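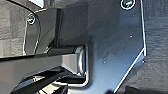
Rolari Finds Tray System

Stacking trays for drying, sorting and storing excavated material

Product code: RT 1511
Made by: Flarnent
Sold in: packs of 2, or as a full rack set

The Rolari is a shallow stacking tray for pottery, bone, building material and other bulk finds. It is meant for the stage between washing and boxing, when material has to be spread out to dry and still kept with its context number. Most units use whatever trays they have to hand for this, often seed trays or bread crates, and those work well enough until they have to be stacked or moved by van.

The base is a fine mesh that lets air through from below. Small sherds and fish bone will stay on it, but beads and sieved residues should go on a sheet of newsprint or in a lined tray (see Resteo liners, further down). The sides are solid. Each short end has a slot for a standard waterproof label, so the label stays with the tray if the contents are tipped out for sorting.

Trays stack in two ways. Turned one way they sit inside each other for storage. Turned the other way they rest on the corner posts with a gap between them for drying. The gap is enough for most pottery but not for complete vessels or large tile, which need the top tray of the stack to themselves.

Using the trays

Put one context in each tray where you can. If two small contexts have to share, use the divider that comes in the pack and label both ends. Dividers push into the grooves along the long sides and can be taken out for cleaning.

Keep stacks out of direct sun and away from heaters. Bone and low-fired pottery can crack if they dry too fast. Metalwork, leather and waterlogged wood should not be air dried in these trays at all - ask your conservator before doing anything with them.

Wash the trays with warm water and a soft brush. Do not use bleach on material that may later be sampled.

Specification

Material: polypropylene, food grade
Colour: white or grey
Rack height: 1000 mm
Working temperature: up to 60 degrees
Label slots: one at each short end
Dividers: one per tray

Accessories

Resteo liners - unbleached paper, cut to fit the tray. Pack of 200.
Bensaid rack - a folding steel rack on lockable castors. Takes the trays at full drying distance. Supplied flat, with bolts and a spanner.
Spare dividers - sold singly.

Changes to this product

The corner posts were made thicker in April. Older trays will stack with the new ones if the older trays are placed on top. They fit the same rack and take the same liners.

Ordering

Trays and liners are held in stock. Racks are made to order and take longer, so please allow for this if you need them for the start of a season. Museums, universities and local societies can order on account. Returns are accepted on unused trays in their original packing.

Page updated November 2025

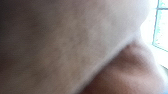 Replacement bolts for the Bensaid rack are sent free of charge. Quote the product code when you write to us, and say whether your rack has the older or newer castors.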